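Building news, 16 Aug 2020

Quick one this time, I'm writing this between loads of laundry so forgive the spelling. Mostly bathrooms. Skip to the end for the parking stuff.

Bathroom cleaning in the guest apartment

As most of you know we share the cleaning of the guest apartment, one household per month, and it mostly works. It works less well in summer. More guests, more showers, windows shut for the AC. Brisa Ochoa had April and left a really nice set of notes taped inside the hall closet, which fell down, and which I found behind the mop bucket last week. So I'm typing them up with my own bits added. Please read even if you've done it before.

Supplies first. Everything is in the gray tub on the closet floor. Two pairs of gloves, the small brush, the big brush, a squeegee, bowl cleaner, plain dish soap, white vinegar, a stack of cloths. Blue cloths for the toilet ONLY. Yellow ones for the sink and glass. If you run out of something, buy it and put the receipt in the envelope, Jacinto Ocampo pays back on Fridays. We spent 164 dollars on supplies so far this year, fine, no complaints, but we do own five bottles of glass spray now. Check the tub before you go shopping.

Order of work. Shower, sink, toilet, floor. Floor last, always, and back your way out the door. It's a narrow room and there is no other way to do it without standing on what you just mopped.

Shower. Rinse the glass top to bottom, dish soap on a yellow cloth, rinse again, squeegee. Do the inside and the outside. The metal strips along the glass get a gray line of gunk, an old toothbrush gets it out. Pull hair off the drain before you run any water, not after — I learned this in June. Vinegar for the chrome, wipe it off after a few minutes, and keep it off the wall tile and the grout. Efraín Mosquera says the marble look is only a look and vinegar won't hurt it. Maybe so. Dish soap does the job anyway so lets just use that.

Sink. You know how to clean a sink. Do behind the faucet.

Toilet. This is the one I get texts about, because of the bidet seat. It's not hard, it just looks like a lot of buttons. Some people have been so scared of it that they only wipe the top of the lid and leave, which, no.

Start by unplugging it at the wall. Then lid up, seat up. Bowl cleaner under the rim, all the way round, and leave it to sit while you do the rest. Ten minutes is good. Blue cloth with warm water and a drop of dish soap, wrung out well, for the seat, both sides, then the lid, both sides. Don't forget the little rubber feet, stuff collects around every one of them. Nothing scratchy on the plastic. No bowl cleaner on the plastic either, it dulls it and it gets in the cracks.

The side panel with the buttons gets a barely damp cloth. Barely! Don't spray anything at it. Spray the cloth. A dry Q-tip for between the buttons if you're feeling keen.

Back of the seat, where it meets the bowl, is the worst spot and the one everyone skips. Go in from the side with a folded cloth. Watch the cable. Don't yank on it and don't leave it lying in a puddle.

Then brush the bowl.
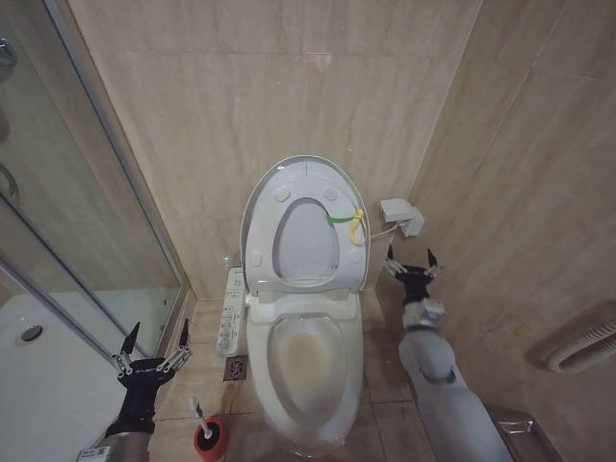
Flush, look, and if there's still color down at the bottom do it a second time. Damián Cuevas swears by leaving a cup of vinegar in the bowl overnight. Ok by me if the place is empty, but flush all the bowl cleaner out first, NEVER both together. Same for bleach, please don't bring bleach in at all. Then seat down, lid down, wipe the outside of the bowl right down to the floor, the back too. Plug it in again once everything is dry.

If a guest asks how the bidet works, the booklet is in the kitchen drawer with the takeout menus. I have not read it.

Floor. Sweep or vacuum first, otherwise you're just pushing wet fluff into the corners. One bucket, small squirt of dish soap, wring the mop hard. Brush the grout lines once a season and not every month, September household that's you, sorry.

Last things before you lock up: fresh roll, spare roll, clean hand towel, trash out, fan on. Sign the sheet on the back of the door. The used cloths go home with you and come back washed, blue seperate from yellow please.

Whole thing takes me 50 minutes with the radio on. If it takes you two hours you're being too nice about it.

Who's next

September is Damián. October is Wenceslao Cervantes, who is asking to swap with someone, he'll be away for the first half. November is open since the Prallers moved out. Text me if you want it, otherwise I'll just start knocking on doors.

Guest apartment bookings

Full until the end of the month. After that wide open, and the rate stays what it was. Please strip the bed yourselves when your people leave, sheets in the bag, bag in the laundry room. Whoever left a single sandal under the bed, I have it.

Laundry room

Left dryer is working again. Lint trap, every load. I put up a sign and then I put up a bigger sign.

Parking

The curb by the side gate is getting repainted. No date yet, will post it in the lobby when I know. Don't park right up against the gate in the meantime, the recycling truck couldn't get in twice last month and we all got to enjoy that smell.

Reserve money for the hallway paint is at 356 dollars, so, small hallway. More came in from the bake table than I thought it would, thank you Brisa for the lemon bars. Color samples are up by the mailboxes, put your initials under the one you like. One vote each, I know everyone's handwriting.

Ok dryer's buzzing. Questions to me, by text is best.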